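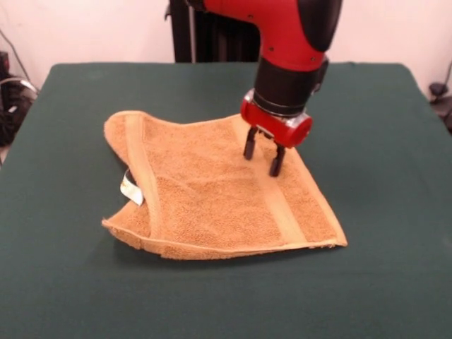
A tan terry towel on dark green cloth.

I gave up my big bath sheets in March, and I can't say I've missed them. They took 90 minutes in the dryer and still came out damp in the middle, like a badly baked loaf. So I went to Amley, where the Saturday-morning sort of market seems to run all week, and came home with four small towels from the Fisteck stall (and a bag of plums, but never mind that).

We use cookies to improve your visit. Accept all | Manage settings

My rules are simple now. Wash at 60 the first time, 30 after that, and no fabric softener — it leaves a film and the loops stop drinking up water. Give each one a good hard shake before it goes on the line. I love that bit!

My old Janssen machine does a lovely slow spin, though it walks across the kitchen floor if I overload it. The neighbours at Pavurard Court must think I'm moving furniture. I've put a rubber mat under it and I'm hoping for the best.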